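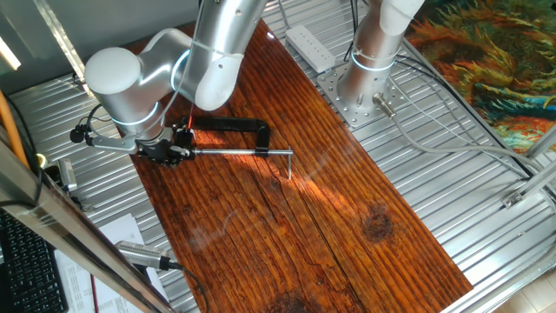
Gutham tool library opens its clamp drawer

Print this item | E-mail this item

Borrowers at the Gutham tool library will be able to take home C-clamps from Wednesday, and Morenike Wike, who has spent much of the winter sorting them, could not be more pleased (she has been asked for them at the front desk more often than for anything else, drills included). There are 62 in the first lot, all cleaned and oiled, with a good many more waiting their turn in the back. 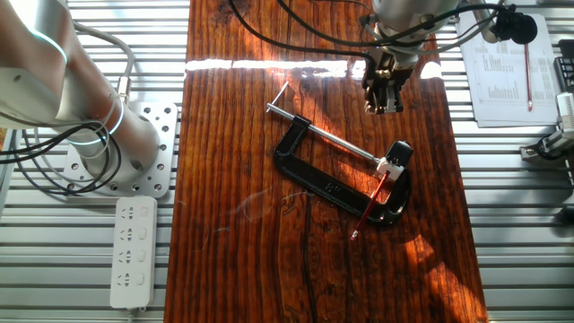
Pencils are welcome too

Fidel Retamal will run a short evening class to go with the launch, covering glue-ups, marking out and how to avoid leaving a dent in a board you have just spent a whole weekend sanding. He asks people to bring a pencil, any colour, and a bit of scrap timber if they have some lying about in the garage.

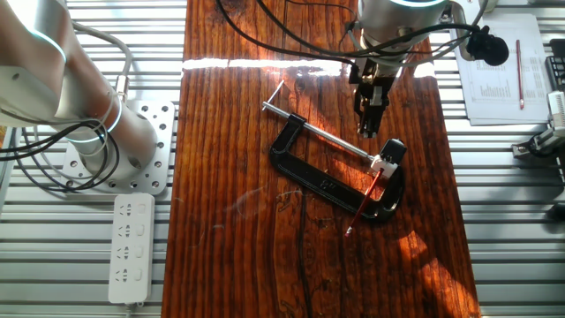

A C-clamp and red pencil on the long board.

The board itself has drawn nearly as many admirers as the tools, and Fidel is happy to talk about grain for as long as anyone cares to stand there.
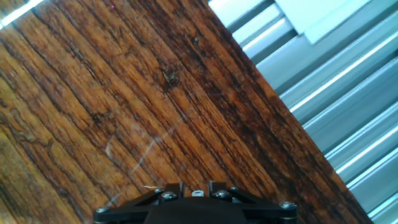 He would like to see more neighbours bring in old timber of that sort, knots and all, and reckons a few scratches are no reason to send a good piece to the tip. Membership now stands at 288, and new members can sign up at the desk on the night.

Recent items
Pichler Street footpath works finish early
Stovberg choir looking for tenors
June book swap: what to bring

Contact us | Copyright Gutham Neighbourhood News | Back to top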